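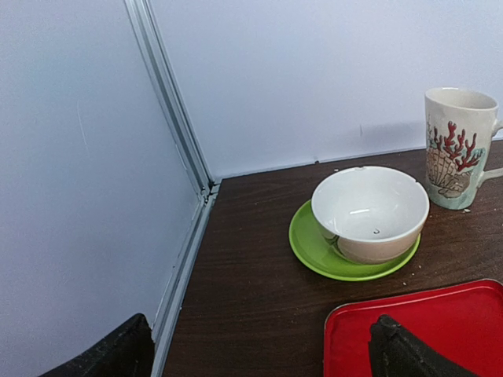

Wrist camera only vs. wrist + overhead for tabletop pick and place

Forum: Manipulation / Learning from demonstration
9 replies

fotwood_arm
Posting a result I didn't expect and would like people to pick at.

Task is table clearing. Bowl, saucer, mug, tray. The policy has to put the bowl on the tray, then the saucer, then the mug. We collected 1000 teleoperated demos and trained two policies on the same data, same network size, same number of steps. Policy A gets the wrist camera and the overhead camera. Policy B gets the wrist camera and joint positions, nothing else.

B did better. Over our test set A dropped or missed the bowl more often, and most of the gap shows up when the table is moved relative to the overhead mount. With the table where it was during collection, the two are close to even.

My reading is that A learned to use the overhead view as a lookup for where things are, and that lookup breaks when the geometry shifts. B never had that option. Am I missing something?

kbandara
How far did you move the table? If it's a couple of inches I believe it. If it's more than that, you're testing whether the overhead camera can see the task at all.

fotwood_arm
2 inches in each direction. All objects stay well inside the overhead view.

gripdepth
I've seen the same thing and I don't think "wrist only is better" is the right lesson. You have one overhead pose in training. Of course it overfits. Jitter the overhead mount during collection, or at least crop and shift the images in training, and run it again.

fotwood_arm
We do random crops on both cameras. We did not move the mount. Fair point.

Piyumi S.
Piyumi Siriwardena here, I worked on the Westum clearing benchmark. A few questions before anyone draws conclusions.

Are your fingers always visible in the wrist image? In the picture at the top they are, one at lower left and one over the red tray. That gives the policy a fixed reference for where the gripper is relative to the object, and in our runs it mattered a lot. When we masked the fingers out, the wrist-only policy lost most of its advantage.

The second thing is the tray. The right finger hides a lot of it in that view. The bowl is in plain sight, but if the goal of the first step is to put the bowl on the tray, the wrist-only policy has a partial view of the goal at best. How does it do on placing, as opposed to grasping?

fotwood_arm
Fingers are in the image the whole time, yes. Same mount for every demo.

I don't have grasp and place scored separately. Success was bowl on tray at the end of the step, yes or no. I can go back through the rollout videos and split it.

kbandara
Please do. I'd bet the wrist-only policy wins on the grasp and loses on the place. If you average those you get a number that doesn't tell you which camera to buy.

gripdepth
Also, is the tray in the same spot every time? If so the wrist policy can place from joint positions without ever looking at it.

fotwood_arm
Tray moves within a small area. Small enough that I now think you may be right.

mulderslab
Going to disagree with the general mood here. Everybody is finding reasons the result is wrong, but plenty of people have run wrist-only policies on real tables and they hold up. The wrist view is local and it looks nearly the same wherever the table is. A white bowl on a green saucer looks like a white bowl on a green saucer. You don't need a story about lookup tables to explain why that transfers.

gripdepth
Nobody said it was wrong. It's one mount, one tray area, and one success number that mixes two skills. I'd want those fixed before I told anyone to pull their overhead camera.

mulderslab
He didn't tell anyone to pull their camera.

gripdepth
The thread title kind of does.

Piyumi S.
Both of these can be true. What I'd look at next is the saucer. The bowl is sitting on it off-center, so there's more green showing on one side than the other. Do your demos grip the bowl by the near rim or by whichever side is clear? If the operators always went for the same side, the policy may be closing on the bowl and catching the saucer edge with it. From overhead that failure is hard to see. From the wrist it's fairly obvious, and that alone could explain part of your gap.

fotwood_arm
Operators were told to take the rim at the side closest to the arm. I'll check for saucer lifts. I remember seeing a few and we counted them as failures for both policies.

kbandara
Kamrul Bandara, Silbridge. We ran something close to this in July with a plain cup and a plate. Different arm, far fewer demos. Two cameras beat one for us, but we dropped the overhead image at random during training, so the policy had to get by without it part of the time. Before we added that, it was worse than wrist only, same as yours. It's a small change in the data loader and you don't need to collect anything new.

fotwood_arm
That I can do this week. What drop rate?

kbandara
We replaced the overhead image with zeros on half the samples. Didn't tune it.

lowtorque
Unrelated to the camera argument, but do you clean the table between rollouts? There are crumbs next to the saucer and by the mug. I had a policy on the Majumder setup that started poking at specks on the table after we changed tabletops. Took me a long time to work out what it was doing.

fotwood_arm
Crumbs are left in on purpose for some of the demos. Haven't seen any poking.

lowtorque
Good. Keep an eye on it if you change the table.

fotwood_arm
Update. I went through the rollouts with the table shifted and scored grasp and place separately.

Grasp: wrist only is clearly ahead. Place: the two-camera policy is slightly ahead, but I wouldn't lean on it with this many trials. So kbandara called it. 5 of the two-camera failures were saucer lifts, against 2 for wrist only, which fits what Piyumi said.

Retraining the two-camera policy with the overhead image zeroed half the time. It should finish Monday and I'll run the same shifted-table test on it, with a larger tray area if I can get the arm for long enough.

mulderslab
Can you run the larger tray area on wrist only as well? Otherwise we'll be back here arguing about the place step.

fotwood_arm
Yes, both policies get the same layouts.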